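Clodance and Vovano report results of joint study on teaching robots to clean marked surfaces

Method trained on hand-held demonstrations reached 93 per cent on a surface-wiping test

February

Clodance, the developer of robot learning software, and Vovano, which makes hand-held grippers for recording manual work, have released the results of a joint study into how robots can be taught to find and remove marks from flat surfaces. The work was carried out at the Vovano laboratory in Clanditz over a period of 10 weeks.

The study set out to test a training method named Kermani. Under this method, a person carries out a task using a hand-held gripper fitted with a camera, and the recording is used to train a robot arm directly. No robot is needed while the recordings are being made, which allows them to be gathered in ordinary rooms and by people with no background in robotics.

A total of 1151 recordings were collected for the study. They cover 17 types of mark on light-coloured surfaces, including smudges, streaks and fine specks. Surfaces were placed at different angles and under different lighting, and the items surrounding them were left in place.
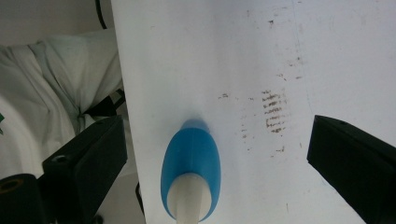
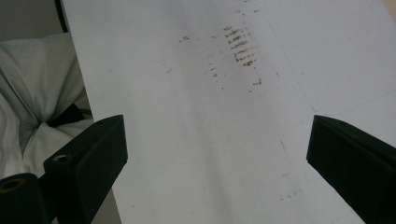
Views from the camera on the hand-held gripper, both showing brownish marks on a white surface. The blue and white object between the gripper fingers appears in the first view only.

Earlier approaches to the same task have generally treated a surface as a single area to be covered from one side to the other. Kermani instead asks the trained system to estimate, from each camera view, which part of the surface still carries a mark and how the gripper should move next. The estimate is renewed throughout the task, so that faint or scattered specks can be dealt with after the larger patches.

In the final round of testing, robot arms trained with the method completed the task in 93 per cent of attempts. An attempt was recorded as complete when no mark could be seen by a human assessor under normal room lighting. Surfaces used in this round had not been included in the training recordings.

The partners also report on the limits of the method. Most of the failed attempts involved very faint marks, or shadows and creases which the system mistook for marks. Results were weaker where the surface lay at a steep angle to the camera. The study did not examine curved surfaces, and no claim is made about them.

Clodance and Vovano will continue their work together in a second phase, which will look at textured surfaces and at tasks in which the robot must choose between several tools. The written report, together with a selection of the recordings, will be made available to universities and research institutes on request.

About Clodance
Clodance develops software for training robots from recordings of human work.

About Vovano
Vovano designs and builds hand-held grippers and camera mounts for research use. Its laboratory and workshop are in Clanditz.

Enquiries from the press should be addressed to the Clodance communications office.

ENDS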